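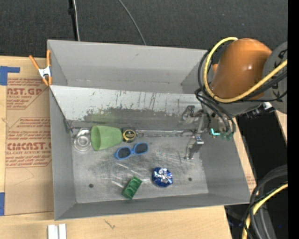
Bin and arm on the plywood top, mixed items in for picking.

Home Kits Parts Builds Contact
Last updated: January
Reading time: 2 min

Junuso bin-picking cell – shared workshop build

Kit for anyone putting an arm to work over a bin in a garage or shared space. Designed by Perihan Akgül at the Jatcombe workshop, sold through Velum. You bring the arm. We do the bits round it.

What you get
Table top, cut and drilled. Slanted divider for a metal bin. Cable and hose clips. Keskin control box with the picking software already on. Printed guide, 6 pages, plus wiring sheet.

What you don't get
Arm, gripper, bin, clamps. Any open-top metal bin will do if the rim is straight enough to clamp. Ours is scratched to bits and reflects all over the place – good practise for the software.

Setting up
Bin goes long side across, the arm reaches in over a top corner. Spring clamp on the rim, orange-handled one in the photo, any decent one is fine. Divider in on a slant so objects stay in the lower section. Leave slack in the hose and cables, more than you think. Tape down loose paper.

What to put in it
Odds and ends. Sunglasses, a translucent green cup, something in shiny foil, a little black round container. Clear and shiny things are hardest so start with the dull ones. Small flat things near the front wall are awkward too, try those last. No glass please, no batteries.

Numbers
Jatcombe cell log: 4,000 tries, 2,031 clean picks on the first go, mixed bin, no sorting beforehand. Newer gripper settings are in the guide.

Price and delivery
736 for the full kit, collection from Jatcombe on Sunday mornings or post. Divider sold seperately if you only want that – ask first, stock is low.

Spares
Clips and divider screws always in. Control box repairs go back to Velum, put a note in with the fault and which arm you're running.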